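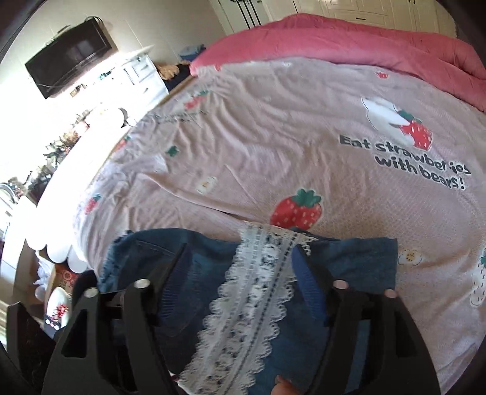 How to Attach Lace Trim to Denim (Without Believing Everything You Read)

Posted Jul 20, 2023 in Mending & Altering

Every guide to putting lace on denim says the same thing: pin it, run it through the machine, done in ten minutes. I have never seen it done in ten minutes. Denim is thick and stubborn, lace is mostly holes, and the two of them disagree about almost everything once they're wet. You can get a nice result, but plan on an evening.

What you need

A piece of denim clothing you already wear
Lace trim, scalloped on both sides if you can get it
Glass-head or flat-head pins
Thread to match the lace, not the jeans
A hand needle
A denim needle if you use a machine
An iron and a scrap of cotton to press through

I bought my lace from a market stall in Lekbridge for 385 a roll, which I thought was steep, and the cheaper Sullero trim I tried before that did fine. I can't tell them apart now. Spend the money if you like the pattern.

Wash both first

Wash and dry the denim the way you normally would. Soak the lace in warm water for half an hour and let it dry flat. Some sewing sites call this optional for synthetic lace. My first try puckered from end to end after one wash, and that lace was labeled "no shrink," so I don't skip it anymore.

Lay it out flat

A table is better, but a bed works if the piece is big. The trouble with a bed is that the sheet wrinkles underneath and you end up pinning the wrinkles. Smooth the sheet, then the denim, then the sheet again. Check that you haven't pinned through to the bedding before you lift anything. I have, twice.

Place the lace

Straight down the middle looks tidy and also a little like a curtain. I prefer a diagonal, but a diagonal runs across the weave, and that part of the cloth stretches. Don't pull either layer while you work. Put the lace down, pat it, leave it alone.

Let the top end run past the edge of the denim by a good inch. You'll fold that under later. Trimming it flush now is how you come up short.

If your lace has a row of openings along one side, decide which way they face before you pin. Some people will tell you they're there for ribbon. Maybe. I leave them empty.

Pin, then baste

Pin across the lace, one pin every 3 inches, and hold the denim down with a fingertip while you do it. Old seams make a ridge, so put an extra pin on each side of one. Then baste down the center with long loose stitches. Fabric glue is the popular shortcut here. It stiffened my lace and showed through the holes, and I'd want a lot of convincing to try it again.

Sew it down

By hand, catch the solid part of each scallop with a small stitch and travel underneath to the next. By machine, use a narrow zigzag at low speed and follow the edge in and out. The machine is faster on straight trim. On scallops I'm not sure it saves anything - you stop and turn so often.

Do one long side, then go back to the top and do the other in the same direction. Fold the loose end to the back and stitch it down. Pull out the basting and press from the wrong side through the cotton.

What about frayed edges?

A little fraying at a corner can stay. If it bothers you, run a line of stitching just inside it. The no-fray liquids leave a dark stain on blue denim, at least the one I used did.

Comments (2)

Bence Bíró: I did mine entirely by machine and it has held up since January. Use tissue paper under the denim and it doesn't drag.

Reply from the author: Fair enough. I'll try the tissue, though picking it out of the stitches afterward doesn't sound faster to me.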